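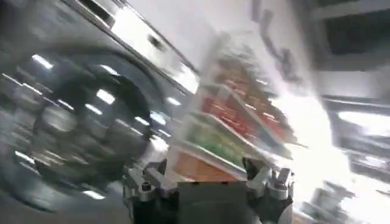

Faz hoje uma semana que arrumei a oficina e ainda me doem as costas. Já não sou nova para isto! Mas tinha prometido a mim mesma que não entrava mais um outono naquela confusão, e quando digo confusão digo não conseguir chegar à bancada sem passar por cima de duas extensões e de um saco de buchas.

Comecei pelas peças de metal, que são o meu fraco. Guardo tudo: suportes, dobradiças, cantoneiras, parafusos que sobraram de estantes que já nem existem. O meu marido diz que é lixo, eu digo que é stock (temos esta conversa desde que casámos, mais coisa menos coisa, e ninguém cede). Despejei as caixas todas em cima de um lençol velho e fui separando por tamanho, com o rádio ligado e um café que arrefeceu duas vezes.

Depois veio a limpeza. Para o metal polido uso um pano de microfibras quase seco e uma gotinha de detergente da loiça, só isso. Já experimentei aqueles sprays caros e deixam uma película que agarra o pó todo. As superfícies escuras e brilhantes são as piores, as desgraçadas: a gente passa o pano, acha que ficou impecável, acende a luz do teto e lá estão os riscos e as dedadas todas. O truque que me ensinou o Kamil Kuruc, que teve uma serralharia anos a fio, é limpar sempre no mesmo sentido e olhar de lado, contra a luz. De frente parece sempre tudo limpo.

Já o que é mate não quer produto nenhum. Pincel macio para tirar o pó dos cantos e pronto. Aprendi à minha custa, com uma tampa cinzenta linda que ficou com uma mancha de óleo até hoje.

Para arrumar, comprei 12 caixinhas empilháveis da Rekora e etiquetei-as à mão. A minha letra é horrível – a caixa dos "parafusos sextavados" parece dizer "parafusos sentados" – mas eu percebo e chega. As peças compridas ficaram na parede, penduradas em ganchos, e as ferramentas que uso todos os dias foram para a gaveta de cima. Sobrou uma gaveta vazia! Fiquei a olhar para ela como quem encontra dinheiro no bolso de um casaco.

Ainda me falta o armário do fundo, onde estão as tintas e uma lixadeira que não liga desde abril. Esse fica para quando as costas deixarem. Entretanto, se alguém souber como se tira cola seca de alumínio sem o riscar, deixe-me um comentário, por favor, que eu já tentei com água quente e com azeite e a cola continua lá.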